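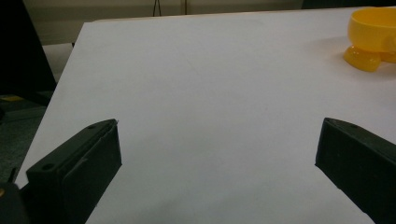

14 Apr 2025. Pose tracking still drops out on the Purkier clips, and I think I know why now. The tracker wants corners, and a bare white tabletop gives it almost none. With the fingers open over the middle of the table, the only strong features left are the far edge, the yellow thing at the upper right and the fingers themselves, and the fingers move with the camera so they must not count. The old mask covered the flat inner faces but missed the screw holes on top. Those were being picked up as fixed points and pulled the estimate toward zero motion.

Redrew the mask by hand and reran clip 83. It now holds lock to the end. Before, it lost lock at frame 3910 and never came back.

Still open:
Mask is for the fingers fully open. Closed needs its own, or we interpolate by gap width.
Nillavus build ignores the mask if its size doesn't match the image — no warning, it just runs without. Added a check that stops the job.
Relocalization takes 2 tries on the Ledesma set with the same settings. Haven't looked into it.

Tried lowering the corner threshold to 12 first. More points, mostly noise off the tabletop shading, and drift got worse. Put it back.

Next: rerun the whole batch overnight with the new mask, then compare against the July baseline from Clisalville. Don't delete the old poses yet.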